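About Hurow Workshop

Hurow began in June, when Anneliese Wiegand cleared the bikes out of her garage in Steinbach and Aiman Mandagi carried in a bench, a box of servos and far too many cables. We build small robot arms, mostly from printed parts and whatever we have in the drawers, and we're always glad of company.

Our main project is Prulix, a desktop arm with a wrist camera and a two-finger gripper. It's on its 11th version by now (we kept most of the old ones, they're on the shelf by the kettle) and it has a habit of drooping at the elbow that we're rather fond of.

What we read

Aiman looks after the bookshelf and will lend you anything on it — just write your name in the notebook. The ROS2 book is in Chinese, with its example code in both C++ and Python, so there's a way in whichever you prefer, and Aiman is happy to translate over a cup of tea.

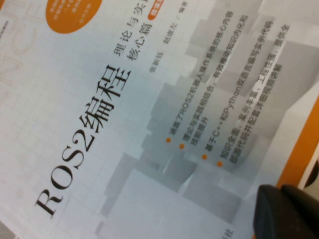
Coming along

Bring a laptop and an old jumper. Membership is 8 euros a month, and the side door is the one that opens.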